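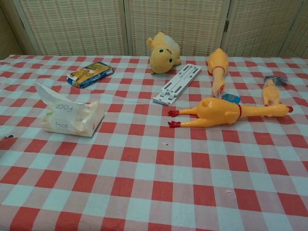 My arm build picks things up fine until the things get soft, and then the vision side lets me down. It's a small desktop arm I'm putting together at home, with a webcam on a post looking down at the table. Blocks and cans were no trouble. Now I'm on squishy stuff, and the detector keeps merging the rubber chickens into one long object when they lie close together, so the grasp point lands in the gap between two necks. The plush at the back gets found every time, probably helped by the white patch. The checked cloth also gives me false hits, mostly where the red squares meet the pale ones. I train on 30 photos I labeled by hand. Is the cloth the problem, or do I need a lot more photos? I would like to keep the cloth if I can, the arm is meant to work on a normal kitchen table.

Posted by Nallness in Home Builds, January

We use cookies to remember your settings and to measure traffic. By continuing to use this site you accept our cookie policy.

Jumonis
get a plain cloth. gray or dark green. I had the same trouble with a striped mat and it went away the minute I swapped it

Tiêu
A plain cloth will hide the problem, but you said you want it to work on a normal table, so I would leave it on for now and fix the data.

Thirty photos is too few for shapes that overlap. I got usable results on soft toys at 1000, and you don't have to take them all by hand. Put the webcam on a timer, move the toys a little between shots, and label in batches. Include plenty where one chicken covers part of another, like the small one behind the big one's head in your photo. Also take a set with the cloth and nothing on it. Leave those unlabeled and add them to the training set as background, and the false hits on the squares should drop.

The merging is a separate thing. If you are using plain boxes, two long thin objects lying at an angle will always have boxes that overlap, and the cleanup step throws one of them away. Switch to masks or rotated boxes. Then take the grasp point from the middle of the body and ignore the neck, it bends too much to hold anyway.

Take the tags off too. You have a hang tag on the chicken at the right, and a model trained on so few pictures can easily learn the tag and miss the toy.

Gallside
Agree on masks. Before you retrain, check your exposure. Webcams on auto will shift every time the arm moves into view, and mine turned yellow things nearly orange. I locked exposure and white balance and got rid of most of my bad detections. I also take 3 frames and only move if all of them agree. It adds a short wait before each pick.

Nallness
Exposure was on auto, so I've locked it. I'll redo the labels as masks and try that with the cloth still on.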